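Section 2: Planning and ordering a two-arm cell

Read this section before you place an order with Grarow. It covers the parts you must budget for, the space you need and the order in which to buy.

2.1 Before you order

1. Decide which objects the cell will handle. Write down the largest and the heaviest.
2. Measure the bench. Leave room behind the enclosure for the back wall and its fixings.
3. Choose the enclosure size. The Swati frame is supplied as slotted aluminium profile, cut to length.
4. List the items that are not in the arm price: grippers, wrist cameras, mounting plates, wall panels and floor sheet.
5. Add 11 per cent for cables, bolts and spare jaws.

Note: Floor sheets are a running cost. Order 5 with the first delivery.

Caution: Do not order arms and frame from separate suppliers unless both have confirmed the bolt pattern of the mounting plates.
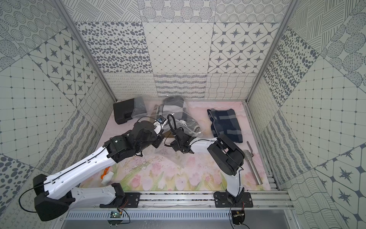

Can we start with one arm and add the second later?
The front rail takes a second mounting plate at any time, but the second arm needs its own power supply and a new calibration visit. Allow 2,000 pounds for the later fitting, on top of the arm itself.

2.2 Placing the order

6. Send the completed planning sheet to the Tundadthorpe office. Orders received by noon on Friday go into the next week's build list.
7. Check the quotation line by line against your list from step 4. Patterned wall panels are quoted separately from plain ones.
8. State whether you want the Clarken support plan. It can't be added once the cell has been commissioned.

Note: Prices exclude delivery and VAT.

2.3 Before delivery

9. Clear the bench and check that it is level.
10. Fit a switched socket for each arm within reach of the front rail.
11. Keep the packaging until both arms have passed the checks in Section 3. Returns without the original packaging are charged for.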